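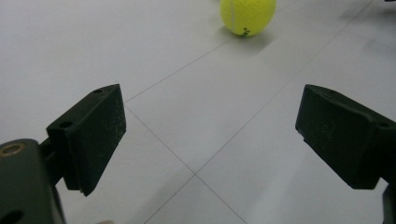 Marar started in a rented gym with a bag of tennis balls, a roll of masking tape for the lines and a lot of kids who had never held a racket. Rosaura Correa had been teaching PE for years by then and kept hearing the same thing from parents: my daughter would love to try tennis, but the nearest club wants a full membership and a white skirt. So she booked the gym for an hour after school, put up a flyer at the grocery store in Brasesmont and waited to see who came. The gym was full (and very loud!).

These days we run classes out of our own building on the Clostitz side of town, and we have 104 players on the books. The youngest are 4. The oldest took up tennis after retiring and has a better drop shot than most of the coaches, which she mentions often.

What do we do here? We play with tennis balls, and we mean that in the widest sense. The smallest kids start on the floor, rolling a ball to a partner and stopping it with one hand, then with the other. Next comes bouncing and catching, then bouncing and catching while walking, then trying to do it while someone across the room calls out colors. Rackets come out when a child is ready for one. For some that's the first afternoon and for others it's the following month, and both are fine with us. We love this stage – you can watch a kid go from chasing the ball all over the room to knowing where it's going to land.

Older beginners get rallying right away, with a low net and plenty of room. Our intermediate group works on serves and footwork and plays short matches at the end of every session. Adults have their own evening class at 7, and yes, total beginners are welcome there too. Nobody has to wear white.

We keep a big stock of balls at every stage of life. New ones go to match play, older ones to drills, and the really tired ones to the Filtosen animal shelter, where the dogs are not picky about bounce. If you have a can of old balls in the garage, bring it along and we'll find a use for it.

Classes run in blocks of eight weeks. A block is $56 for kids and $100 for adults, racket loan included, and brothers and sisters get a discount. Sign-up for the summer block opens in June. You can come and try one class before you decide, so please do! Wear sneakers that don't leave marks, bring a water bottle, and come in by the side door. Rosaura is usually at the front desk before class and is very happy to talk tennis for as long as you'll let her.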